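Clendham water network to move to fixed-interval pressure logging

December 5, 2018

The company that supplies drinking water to Clendham and the villages to its north is to replace the pressure loggers on its trunk mains over the coming year. The present units record one reading every 15 minutes and send their data once a day. The new ones will take a reading each second and report hourly, with an immediate message if pressure leaves a set band.

Istanholm, the network operator, said the change covers 660 logging points. Of these, 100 are on the high-level main between the Clendham treatment works and the service reservoir, where most of the bursts in the past two winters took place. The remainder are spread across the distribution zones, usually at the inlet to a metered area and at its highest point.
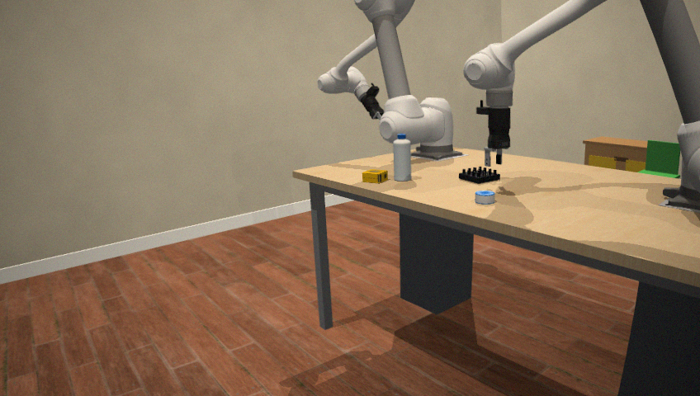 The case for faster sampling rests on pressure transients. When a pump trips or a valve is shut quickly, a wave travels along the main at a speed set largely by the pipe material and wall thickness. In the older cast iron sections the wave may pass a given point in a few seconds. A logger that wakes every 15 minutes will almost always miss it, and the recorded trace looks steady even when the pipe is being loaded and unloaded many times a day.

Trial units were fitted at 20 points in October. Istanholm's summary of the trial, published with its winter operations notice, reports repeated transients on the high-level main in the early morning, when the duty pump hands over to the standby. The largest swing was equal to 45 metres of head. The operator has since lengthened the closing time of the control valve downstream of the pumps and says the swings at that hour are now smaller. It has not published the later traces.

Loggers at the trial points were supplied by Jelteo, which also holds the contract for the full programme. Each unit has a sealed battery with a stated life of five years at the new reporting rate. The previous model was rated for ten – a difference the operator accepts will add to the number of site visits.
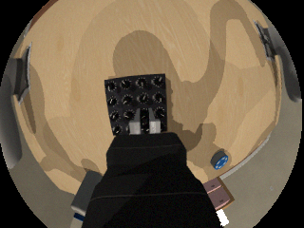
Battery life was the main technical objection raised during consultation. A logger that samples each second uses little power in doing so; most of the charge goes on the radio. Hourly reporting from a chamber below a cast iron cover, where signal is poor, can take several attempts. Jelteo's answer is an external aerial set into the chamber frame, to be fitted wherever the first week of data shows more than two failed calls a day.

Storage is the second limit. At one reading per second a unit fills its memory in 40 days if it can't report. After that the oldest readings are overwritten, though hourly minimum, maximum and mean values are kept separately for a year. 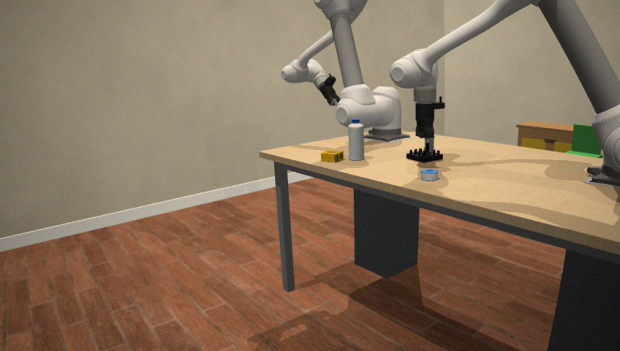 Two arms at a light wooden table.

The readings will feed a hydraulic model of the network built by the consultancy Kiều. The model is currently calibrated once a year against a week of flow and pressure data. Under the new arrangement it will be checked every month, and any zone where measured and modelled pressure differ by more than two metres of head will be sent for field inspection. Common causes are valves left partly closed after repair work and errors in recorded pipe diameter.

Customers should see little of the work. Loggers are attached to existing hydrant or valve tappings and supply isn't normally interrupted. Short lane closures will be needed at chambers in the carriageway, mainly on the ring road and at the northern approach to the treatment works. Roughly 500 of the points can be reached from a verge or footway.
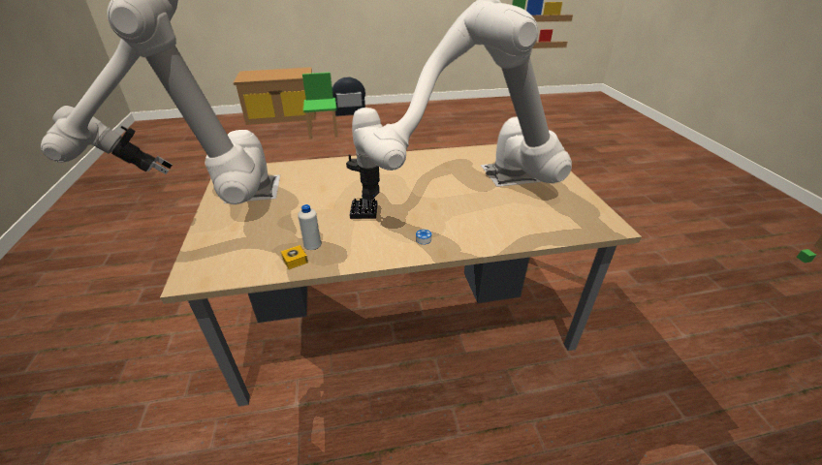
Programme and reporting

Work starts on the high-level main and proceeds zone by zone in order of burst frequency. Old loggers will stay in place beside the new ones for four weeks at each point so that the two records can be compared. Istanholm will publish a quarterly table of completed points, failed units and recorded transients above 20 metres of head. Planned lane closures will be listed on its works page seven days in advance.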